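**Budgeting for a two-arm bench** is the work of deciding, well before any order goes in, what a pair of small robot arms will really cost to buy and to keep going. The best-loved guide to the subject is the Cornthorpe handbook, written by Natalie Horrocks and Walid Kassab.

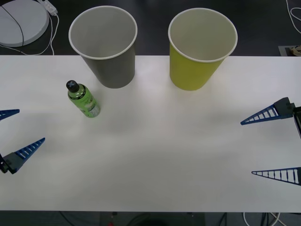 ## The first purchase

The arms themselves take the largest share, naturally enough, but the handbook asks buyers to leave 30 per cent of the budget for everything else - the table, brackets, cables, power strips and a good supply of spare fingers.
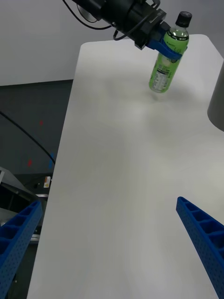

Fingers are best bought in matching sets, and a kindly supplier will often quote for several at once if asked nicely.

Cameras deserve a line of their own, with their mounts and leads included. 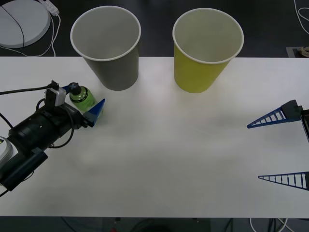 *Two arms at a white table, with paper cups near the far edge.*

## Everyday supplies

Cups and bottled drinks cost very little, yet they do run out. Horrocks suggests ordering 100 cups at a time and keeping to one kind of bottle.

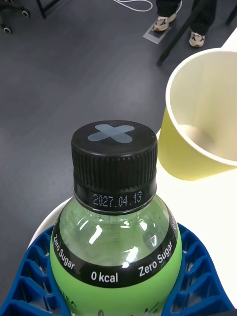 **Planning ahead**

Kassab favours a review every September, with nine months' running costs set aside by then.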